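Bins and Shelving: Your Questions Answered

Siduletti Storage, Brorkcombe

We get a good many letters and calls about setting up open bins on metal racks, so we've gathered the ones that come up most often.
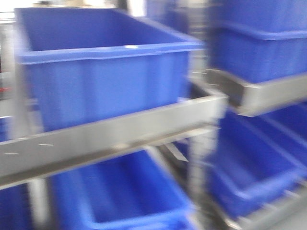

If yours isn't covered, do call the shop or stop by the counter, where somebody will be glad to talk it over with you for as long as you like.

Do I need to empty the bins before I move a shelf?
Yes please, every one of them, even if it feels like a nuisance. A shelf that seems perfectly steady can tip when one corner comes loose, and it's much nicer to carry four light bins across the garage than to pick up screws from under the freezer for the rest of the afternoon.

How much space should I leave above an open bin?
Enough to get your hand and forearm in and out again while holding whatever you came for. Try it with the biggest thing you plan to keep there. People tend to set their shelves too close together (we did the same in our own stockroom, and moved the lot in October), and then they end up dragging the whole bin out each time.

Can the shelves on neighboring sections sit at different heights?
Certainly, and we rather like it that way. Put your deep bins on one side and your shallow ones on the other, and you won't waste all that air.

What should go on the bottom?
Heavy things. Paint, tools, canned goods, the good cast iron.

How do I clean a plastic bin?
Warm water, a drop of dish soap and a soft cloth. Go around under the rim with an old toothbrush, as dust loves to settle there. Let it dry completely, upside down if you can, before you put anything made of paper or fabric back in.

Do your bins fit the older Flilmont racks?
Most do. Measure the depth of your shelf from front rail to back and bring the number with you. The narrow Flilmont rack is the tricky one, and for that we suggest the small Bouzid bin.

Can I return bins I haven't used?
Of course. You have 90 days, and we only ask that you leave the stickers on and bring your receipt if you still have it.

Last updated February 10, 2018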